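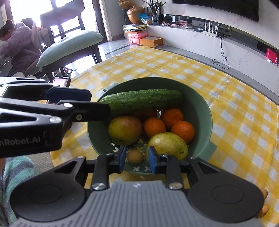 Figure 3.1 Cucumber, mandarins and pears sharing one green bowl.

Chapter 3: The Bowl on the Table

By Nestor Tolentino
2021-03-13

Print this page | E-mail this page

I grew up thinking a fruit bowl was for fruit (silly me!). Then I married into a family where the cucumber goes in with everything else, right on top of the mandarins, and I've never gone back. It's on the table, it's in plain sight, so somebody eats it!

In this chapter we'll look at what keeps well together and what doesn't. Pears give off a gas as they ripen, and cucumbers really don't like it – they go yellow and soft if you leave them side by side too long. Mandarins are far less fussy. We'll weigh out 400 g of mixed produce, leave it for 3 days and write down what changes.

Before you start, have a look at your own bowl at home and jot down what's in it, top to bottom.

Questions about this chapter: Jocelyn Sarmiento, Fajardo Books | © Fajardo Books | Back to top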